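Progress report to the Akpalu Fund, 12 February 2024
Prepared by Esi Quaye, Pluromton Wetland Program

Dear Ms. Penrose,

I send you the report for the second period of the grant. The work concerns the buffer zone of the Pluromton lagoon, where the district wishes to stop new sand mining until the boundary is decided.

The boundary survey is finished on the north side. Our team walked the line with the village heads and recorded 2,694 hectares inside the proposed zone. The old district map gave 2,680 hectares, and the difference comes mostly from one creek which has moved. Ebenezer Agbenyega has sent both maps to the land office for comparison. We still wait for their answer. 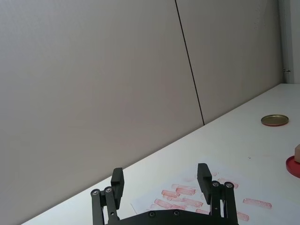
On the south side the progress is slower. Two of the six villages asked for more time to discuss the fishing rules, and we agreed to it. Araba Akolgo will go back to them after the rains, when the road to Ciltenholm is usable again — before that, a meeting is not practical.

The public comment period closed in October. We received about 1,950 written comments. Many people support the limit on sand mining, but they ask who will pay the families that lose this income. I think this question is fair, and our draft does not answer it well enough. Dzifa Asamoah is now writing a new section on compensation.

Spending is within the budget, except for transport, where fuel was more expensive than we planned. We ask your permission to move the unused printing money to this line. The receipts are in the attached folder.

With respect,
Esi Quaye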